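3.2 Prompted and unprompted life stories

The second part of the study looked at what people write when they are asked to set down family memories for their children or grandchildren. Most earlier work on this kind of writing has used interviews, where a listener is in the room and can ask the speaker to go on. Much less is known about what happens when people write alone, at home, with a list of prompts on paper.

We recruited adults through the newsletter of Sevholm, a regional network of local history groups. Of those who asked for a booklet, 313 returned at least one finished entry. All were over fifty at the time of enrollment, and most had never written about their own lives beyond letters and holiday cards. Participants were placed at random in one of two groups. The prompted group received the Fidach booklet, which gives one short question per page, such as "What did your mother cook when money was short?" or "Who taught you to drive?" The open group received a bound notebook of the same size and length with a single instruction on the inside cover: write down anything you would like your family to know.

Both groups kept their books for the same period and were told that there was no required length. They could write by hand or type and paste. We asked them not to correct dates or names with the help of relatives until the book had been returned for copying — several did so anyway, and those entries were kept but flagged. The copies were transcribed in Sturneo, a text annotation program, with the original spelling left as written.

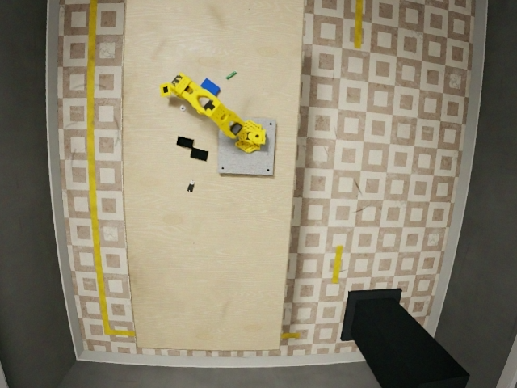
Figure 4. Simulated view of a yellow robotic arm mounted on a square gray base plate on a long wooden table.

Entries were coded at the level of the single story. We counted a passage as a story when it told of a particular event with at least one named or clearly identified person in it. Passages that only listed facts (birth dates, addresses, the names of schools) were coded as records. Passages that described habits, such as what the family did every Sunday, were coded as routines. Two coders worked separately and met afterward to settle differences. The hardest cases were routines that turned into stories halfway through, usually at a phrase like "but one time." We split these at the phrase and coded each half on its own terms.

The full set came to 1433 coded passages, of which 555 were stories under the rule above. The remaining passages were divided between routines and records, with routines the more common of the two. Stories appeared in both groups, but they were spread differently. In the prompted group they tended to be short and evenly placed through the book. In the open group they came in long runs, often after several pages of records, as though the writer had first needed to lay out who everyone was.

The subject of the stories also differed. Prompted writers covered more of childhood and wrote more about food, houses, and work. Open writers returned more often to one or two people, most often a parent who had died, and told several stories about the same person. A group of 39 writers in the open condition wrote about a single relative for more than half of the notebook. We had not planned for this pattern and have no separate measure of it beyond the page count.

Some of the difference may come from the prompts themselves. A new question on each page invites the writer to move on, and a few participants noted in the margins that they had more to say on an earlier page but had run out of room. The booklet has no blank pages at the back. A revised version with blank pages was sent to a small number of new participants in August, and those books are not part of the present analysis.

Following Lindqvist's scheme for family narratives, we then rated each story for how much the writer said about the meaning of the event, from none to extended comment. Ratings were low overall. Many writers told a story in full and stopped, with no statement of why it had been chosen. When comment did appear, it was usually addressed directly to a reader — "you would have liked him," "ask your uncle about this" — and it came in the last sentence or two. These direct addresses were more common in the open notebooks, and the next section takes them up in detail.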